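The back room, six months on
Posted 6/10/25

So I finally have something to say about the room! I know, I know, I promised an update back in December and then went very quiet. For anyone new, I've been slowly turning a plain white room into a place where I can cut fabric, pack orders and (on good days) eat lunch sitting down.

The biggest headache was tables. I had my heart set on the Hastia, the big one with the drawers, and then I saw the price was $549 and closed the tab pretty fast. The Urquijo was $548, so no help there. I went back and forth for weeks and ended up with a plain thing from Dama for $124, which I put together on my own in one evening with a lot of muttering. It wobbled until I tightened everything a second time. If you buy one, leave the bolts loose till all the legs are on!

I was also dead set on changing the lights. Fluorescent strips are nobody's dream, and my plan was to go all soft and lampy. Then I tried matching two blues under a lamp one night, got it completely wrong, and decided the strips could stay. They're ugly and I love them.
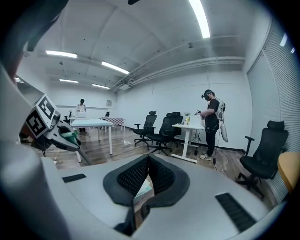

White walls, white table, and the checkered cloth farther back.

The red-and-white cloth is my favorite thing in there. The walls and ceiling are so pale that you walk in and go straight to it. I got it from Nudelwood for a picnic we never had, and it was sitting folded in a cupboard for ages. It does need ironing more than I'd like, and I've already had to soak out one coffee ring.

Still undecided on the pipes. I keep going between painting them a proper color (mustard? dark green?) and leaving them white so they sort of melt into the ceiling. A friend voted for mustard, but she isn't the one who'd be up the ladder.

Next on my list is seating. The little black chairs are fine for a quick lunch but my back complains after an hour, so I'm looking at a padded one for $116 and trying to talk myself into it. If you've got a chair you swear by, leave me a comment, and please tell me how long you've had it!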